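How to Fold a T-Shirt So It Stands Up in the Drawer

By Tamara Dinu

I folded shirts the way my mother did for most of my life, in a stack, and wore the top three. The rest were in there somewhere, like sediment. Then I moved to Haltthorpe, into an apartment with one shallow dresser, and had to learn the upright fold.

You need a flat surface, a drawer and a shirt that has finished drying. Beds are bad surfaces. They sag, and they invite you to lie down.

1. Lay it face down

Collar away from you, sleeves out. Smooth from the middle toward the side seams with your palms. If the shirt is inside out, fix it now. You will not fix it later. I own several shirts that have been inside out since May.

2. Bring in the sides

Fold one side toward the center, then lay the sleeve back on itself so it doesn't poke past the fold. Do the same on the other side. You want a long rectangle with straight edges. A slightly crooked one is fine — it's going in a drawer, and the drawer has seen worse.

3. Fold down from the collar

Bring the collar end down to just short of the hem. Leave a gap the width of two fingers. If you line the ends up exactly, the bundle gets fat at one end and leans.

4. Fold in thirds

Start at the folded end and go over twice. Stand the bundle on its edge and let go. If it flops, fold it again, a bit tighter. Heavy cotton behaves. Thin, slippery gym shirts have their own ideas and may need a roll instead.
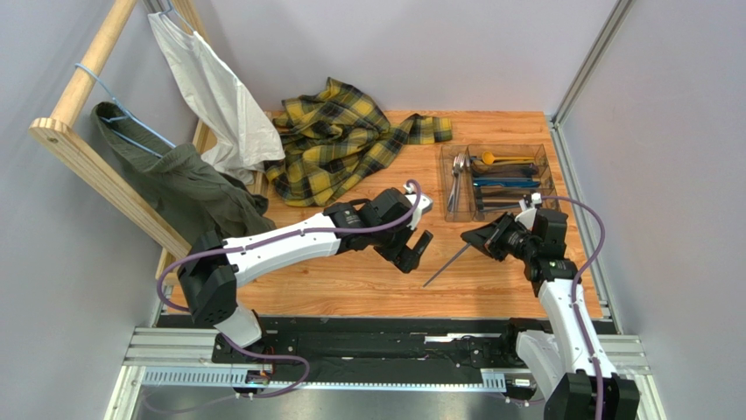 5. Load the drawer

Stand the bundles in rows, front to back, with the folded edge up. Don't pack them so tight that pulling one out brings its neighbors along. A shoebox lid makes a decent divider for a half-full drawer.

Questions I get

Does it wrinkle? Less than a stack, more than a hanger.

What about polos? My neighbor Duván Puma does his this way and looks perfectly respectable. I fold the collar flat first and hope.

How long does a full basket take? Two podcasts, if you count the time spent looking for the other sock.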